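Second Wind at Nondutton

At 34, Mawuli Ansah has been written off by two clubs and one national selector. He is bowling better than he has in years, and he would like another contract.

The ground at Nondutton has one stand, and the wind comes straight across it from the river. Mawuli Ansah bowls into that wind. He has done so for two seasons now, mostly because the younger bowlers ask for the other end and he doesn't argue.

"If you bowl into it long enough, you learn what the ball does," he says. "With it behind you, you just run in and feel good about yourself."

Ansah came to Nondutton after Testdale released him at the end of a season in which he played four matches and took three wickets. He had been there for nine years. The meeting lasted less time than it took him to park. The coach thanked him, the chief executive shook his hand, and he was asked to return his training gear by the end of the month.

He went home and didn't watch or play cricket for most of the winter. He did some delivery driving. He coached at a school in Purves, where the head of sport, Ohemaa Addo, needed someone for the under-15s and had remembered him from a clinic years before.

"He was a good coach but he was obviously still a player," Addo says. "He would bowl to the kids off a few steps, and then the few steps would get longer. By March he was marking out his full run."

Addo called Nondutton, where her former teammate Wumpini Aidoo had just been made head coach. Aidoo had a young squad and very little money. She offered Ansah a trial and no promise beyond it.

The trial did not go well. He was slow through the crease, his front foot kept landing too far across, and a 19-year-old hit him over the fence twice. Aidoo signed him anyway, on match payments only.

"I'd seen the problem and I thought it was fixable," she says. "He was trying to bowl like he did at 24. He wanted to be fast. I asked him what he would do if he knew he was never going to be fast again, and he was pretty annoyed with me for a couple of weeks." 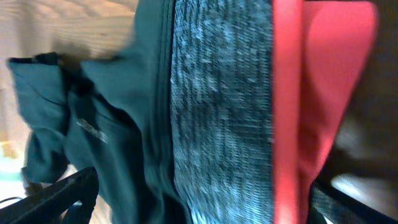

Page last changed: Oct 9, 2020

The work they did together was mostly on his run-up, which they cut from 22 steps to 14. The shorter approach cost him a little pace and gave him back his balance. His wrist, which had started to fall away at Testdale, stayed behind the ball. He began to swing it again, late and not very far, and at this level that is plenty.

He took 30 wickets in his first full season at Nondutton, the most by any bowler at the club. He also played every match, something he had not managed since his second year as a professional.

Tetteh Abugri keeps wicket to him and stands up to the stumps for most of his spells, a thing he would not have dared a few years ago. Abugri says batters get themselves out trying to hit him. "They look at the scorecard and see his age, and then they see the speed, and they think they have to do something. He loves that. He'll bowl the same ball five times and wait."

Waiting has not always been Ansah's strength. At Testdale he had a reputation as a sulker. He was fined once for kicking over a boundary board, and he was left out of the side for a final after an argument with the captain, Abdul-Rahman Nartey. The two of them did not speak for most of the following year.

Nartey, now retired and working as a radio analyst, says he was partly at fault. "I told him he was dropped in the parking lot, on the morning of the game, with his parents there. I wouldn't do it that way now. But he was hard work. If he got hit for a boundary you could lose him for the rest of the afternoon."

Ansah doesn't dispute any of it. He says he spent too long thinking about the national side. He was picked for one tour, carried drinks for the length of it, and came back expecting a call that never came. Every bad spell after that felt like a reason for the selectors to look elsewhere.

"I was playing two games at once, the one on the field and the one where somebody was watching," he says. "I stopped playing the second one when Testdale let me go. There was no point in it anymore."

There is some talk now of a return to the top division. He needs nine more wickets to reach 200 for his career, and at least one bigger club has asked Aidoo about his fitness. The club's main sponsor, Wulness, has agreed to put money toward a full contract if he stays, the first Nondutton has been able to offer a player over 30.

He has not signed it. He says he wants to talk it over at home, and that the travel is harder with two small children. Aidoo says she isn't pushing him.

Nondutton's last home match drew a crowd of over 4000, far more than usual, with a place in the playoffs to be settled. Ansah bowled unchanged from the river end for the first hour and took two for 19. Then he went down to fine leg, where a group of his old under-15s from Purves had found seats along the rope, and they asked him why he hadn't tried the slower ball.

He told them he had. He'd bowled it four times, and the batter had missed it twice.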